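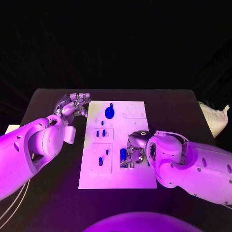 Joonas Kinnunen asked, under the previous part of this tutorial, whether the task board has to be fixed down at all, given that the hands are compliant and the operator can correct for a bit of movement. It does. His board was sliding 3 or 4 mm each time a switch was thrown, and by the end of a session none of his recorded positions matched the fixtures any more. The first section has been rewritten with that in mind.

Part 4: Building and running the task board

This part covers the board used in the Murberg student manipulation project. It assumes you have finished Part 3 (arm homing and hand calibration) and that both arms return to the ready pose without a fault. If the left hand still drifts when idle, go back and redo the thumb zero before continuing.

What you need

One flat white base board
Printed sub-plates for the toggles and the lever
Printed fixtures in blue: rotary knob, toggles, lever, block, pegs
M3 screws, 10 mm and 16 mm
M3 heat-set inserts
Four corner clamps or two strips of removable mounting tape
Digital calipers
A 2.5 mm hex key
Kuvico controller software, with the board profile from Part 2

Print the fixtures in one colour and keep the base board white. The colour segmentation step in Part 6 assumes a single fixture hue. Grey also works but needs a different threshold file, and we no longer maintain that file.

1. Mark out the base

Set the board on the bench with the short side facing the robot. Scribe a centreline from the near edge to the far edge. All offsets in the profile are measured from the near end of that line, in millimetres, with positive X to the robot's left and positive Y away from the robot. Students who come from the mobile robot stream tend to swap these. Write the axes on the board in pencil.

The near edge of the board sits 300 mm from the front of the torso. The reach check in step 5 fails if it is set much closer, as the elbows fold past their soft limit. Too far out and the wrist runs out of pitch before the fingers are over the upper row.

2. Fit the sub-plates

Drill the sub-plate holes from the paper template at 3.2 mm and deburr both faces. A raised burr under a plate tilts it, and a tilted plate shows up later as an unexplained Z error on one fixture only.

Fit the toggle plate to the left of centre and the lever plate below it, nearer the robot. Tighten the corner screws in a diagonal pattern, finger tight first, then a quarter turn with the hex key. Do not use a powered driver. The inserts pull out of PLA at surprisingly low torque and there is no good repair except a reprint.

3. Fit the moving parts

Knob. Seat the rotary knob on its spindle and check that it turns freely through its full travel. If it binds, lightly sand the spindle. Do not grease it. Grease migrates to the fingertip pads, and the grip force readings become useless until the pads are cleaned.

Toggles. Both toggles should hold position at either end of travel. Flick each one by hand 10 times. Replace the detent spring on any toggle that comes to rest in the middle.

Lever. The lever runs in a slot and should need a light, even push along its whole length. File the slot, not the lever, if it catches.

Block. Leave the block until last. The base is a clearance fit with 0.4 mm per side. Tighter than that and inexperienced operators will jam it at an angle and then try to force it.

Pegs. Press in by hand. No adhesive.

4. Secure the board

Clamp all four corners, or run tape along the full length of both long edges. Push sideways on the block base with a finger while watching the near edge against a pencil mark on the tabletop. There should be no visible movement. Check again after the first half-hour of use.

Tie back loose cables at the same time. The hand cables need a service loop long enough for full wrist rotation but must not cross the board.

5. Reach check

With the arms powered and the speed limit at 10 per cent, load the board profile and run the reach check. Each hand visits a hover point over every fixture assigned to it and pauses. Keep a second person on the stop button for the whole of this step.

Watch the clearance between the forearms when one hand is working near the centreline. The hand that is not in use should be parked above its own side of the board, raised and open. Parking it at the ready pose seems safer, but the longer return path adds time to each two-handed task and several groups have clipped the knob on the way back in.

If a hover point is off by more than 5 mm, do not edit the point by hand. Re-run the board registration from Part 2. A single bad point nearly always means the whole frame is rotated by a degree or two, and the error is just easiest to see at the fixture furthest from the origin.

6. Set grip limits

Start with the values below. Units are the controller's raw current counts.

Block, closing limit: 400
Knob, closing limit: 300
Toggles and lever, fingertip contact limit: 127

The contact limit is low on purpose. The toggles and lever are pushed, never grasped, and the index finger should stall against them well before the printed part flexes. If the finger stalls before the toggle moves, the detent spring is too stiff. Change the spring and leave the limit alone.

For the block, approach from above with the palm down and the fingers slightly spread. Close the thumb side first until it reports contact, then the remaining fingers. Closing everything at once twists the block about its vertical axis, and the placement step then has to undo that rotation.

7. Record a trial

A trial is one complete pass through the assigned task list, starting and ending with both hands clear of the board. Use this order for the first session:

Lever forward, lever back
Left toggle, right toggle
Knob, quarter turn each way
Block lift, hold for two seconds, replace

Start the log before the first motion command and stop it only when both hands are parked. Name the file with your group code and a running number. Failed trials are kept. Mark them with the suffix F and write one line in the notes field giving the step at which the trial failed. Trials with an empty notes field are rejected by the Trova upload script and will not count toward your total.

Each group is expected to have almost 400 usable trials logged by the July assessment. Groups that leave recording to the final fortnight run into the booking limit on the robot, and no extensions are given for that reason.

Common faults

Fingers close but the block slips on lifting. Clean the pads with isopropyl alcohol, let them dry, and repeat the grasp before changing any limit.

Toggle flips and flips back. The finger is dragging on its return path. Raise the retract height by 6 mm.

Knob turns but the stem is missed on the second attempt. The profile assumes the knob begins at zero. Reset it by hand between trials.

Arm stops with a following error over the lever plate. Check for a cable caught at the elbow before looking at anything in software.

Hover points correct in the morning and wrong in the afternoon. The board or the table has moved. See step 4.

Changes to this page

18/04/2025: step 4 rewritten. Lever slot instruction corrected (file the slot). Retract height in the fault list changed from 4 mm to 6 mm after testing by Sointu Turunen.

The profile file and drilling template are in the Hämäläinen folder on the shared drive, under board, revision C. Revision B has the toggle plate 8 mm too far left and should be deleted if you still have a copy.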